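Research > Working papers > Equipment and planning

Search this archive Enter keywords Go

13/10/2018
Adel Tahiri and Laurinda Correia

4. Planning the purchase of a two-arm cell

4.1 What had to be bought

The Rustesbridge laboratory had one budget line for the whole cell, and the arms were only part of it. The first draft of the plan listed the arms, the grippers and the controller, and left the table, the shelf and the objects to be paid for out of general stores. This caused trouble in April, when the Fumusness site asked for a matching cell and we could not say what ours had cost. The second draft treats everything that sits on or beside the table as equipment.

We divided the budget into 3 lines. The first covers the arms and their mounts. The second covers grippers and wrist cameras, with spares. The third covers furniture, tableware and other objects handled in the tasks. Quotations for the second line came from Bensaid and Doltier, and they were hard to compare – Bensaid priced fingers and cables separately, while Doltier gave one sum for each arm.

4.2 The tableware task

The task used for planning is a table-setting job with coloured plastic bowls and patterned paper tableware (Figure 4). It was chosen for its low running cost. Paper plates and bowls bend under a gripper, so they have to be entered in the budget as consumables. The plastic bowls are entered once, as fixed stock. 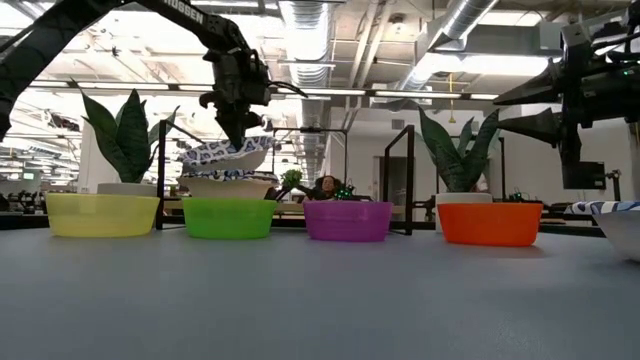
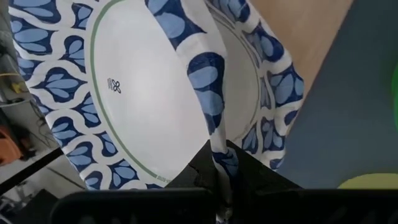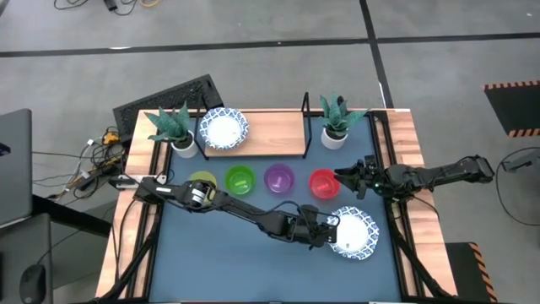 Figure 4. The tableware task: the row of plastic bowls with an arm holding a paper bowl (top); patterned paper plate material between the gripper fingers (middle); the two-arm table and raised shelf (bottom).

4.3 Consumables and spares

We planned for 174 sessions in the first year. At 20 paper items a session this comes to 3,480 items, and we rounded the order up to 3,500. Storage was left out of the first draft and has now been added to the third line.

Spare fingers were harder to plan for. We had no wear records of our own, and neither supplier would give a service life for thin, flexible items. We therefore set aside money for one full set of fingers per arm, to be reviewed when 80 sessions have been completed. If no set has been used by then, the money moves to cables and connectors.

4.4 Floor space and fitting out

Floor space was not charged to the project at Rustesbridge, but it will be at Fumusness, and the two budgets cannot be compared without it. The area to be costed includes the table, the reach of both arms, the operator's desk and a clear path for cables. Floor marking and matting are small items. We list them by name all the same – they were missed in the first draft and had to be bought at short notice.

Fitting out is entered as staff time. The time spent on mounting the arms and on setting up the cameras is recorded separately, as a second cell should need less of the latter if the camera positions are copied from the first.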